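How Does a Thing Get to You? (A Supply Chain Story)

Hi, I'm Nathalie Robichaud, and I'm completely nuts about trucks, boats and boxes. Last Thursday my niece asked me where her raincoat came from. "The store," I said. She gave me a look, so I tried again!

Before the store, the raincoat sat in a warehouse. A warehouse is a giant room full of shelves, and the one near me, called Fladero, has 394 of them (I asked). Workers there pick out what each store wants and load it onto a truck. 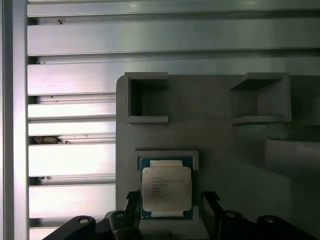 Metal slats with narrow gaps between them. Look for the brownish clump!

Before the warehouse, the raincoat crossed the ocean on a ship. It rode in a container, a big steel box that fits on a ship, a train or a truck. The boxes come in standard sizes, so a crane can lift one off a ship and set it on a train without anybody unpacking the raincoats. My friend Éabha Gilmartin once watched a crew unload 251 containers from one ship, and she was late for dinner.

Before the ship there was a factory, where people cut and sealed the cloth. And before that, other factories made the cloth, the zipper and the snaps. Each one is a link, and all the links together make a supply chain. 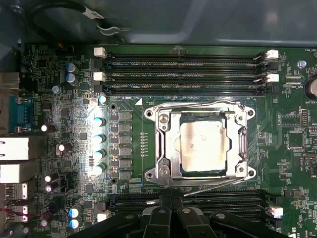 Now, what happens if one link gets stuck? Say a storm keeps the ship in port. The truck has nothing to pick up, the warehouse shelf gets empty, and the store has to put up a sign that says "Sorry, back soon." That's why some stores keep extra stuff in the back room – it gives them something to sell while they wait.

Planes are faster than ships, but they cost a lot more to fly and carry much less. Flowers often go by plane. Raincoats can usually wait.

Want to try it? Pick one thing from your lunch and find out where it was grown or made. Then draw every stop between there and your kitchen. My niece picked a banana and needed a second sheet of paper!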